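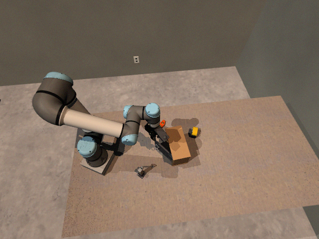 Page last changed: October, 16:40

3.2 Task setup and student trials

The box-contact task was set for the second-year robotics module at Inddale, where the students work in pairs and share one simulated cell. The cell was built once, in the Ringate simulator, and handed out as a locked file. It holds a single arm with a parallel-jaw gripper, a table, a cardboard box and a few small items that stay near the box, among them a yellow tape measure. Students could change the control code but could not move the table or the base of the arm.

Each pair was asked to bring the gripper to the left side of the box and hold it there without pushing the box into the other items. The right half of the table was left clear as a run-out area. A trial ended when the hold time had passed, when the box had turned too far, or after 300 control steps. Pairs wrote their controllers in Odis, the scripting layer used in the first-year course, so no time was lost on a new language.

We ran the cell under more than one set of wall, floor and table finishes. The students did not know which finish would be used in marking. This mattered mainly for the pairs who had chosen to find the box by colour, as the orange-brown of the card is not far from some of the table tops.

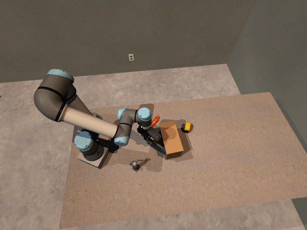

Figure 4. Gripper at the left side of the box, wood-grain table finish.

The module had 40 students, and 244 trials were logged. We removed 12 of these where the log file was incomplete. Most of the remaining faults came from the angle of the approach. With the fingers slanted down and to the right, as in Figure 4, a small error in height moves the point of contact along the finger, and several pairs had tuned their force limit for the tip alone. The shadow of the wrist on the top of the box was a lesser source of error and is dealt with in Section 3.4.

Related items
Ekwueme arm model: joint limits and notes
Marking sheet for the box-contact task
Odis scripting guide, first-year edition

Comments (3)

tmk_lab: Was the force limit the same for every pair, or could they set it?

Author: They could set it, up to a fixed ceiling. The ceiling is in the marking sheet.

gantry9: We ran something close to this with our club on Sunday and had the same trouble with approach height. Would like to see the logs if they can be shared.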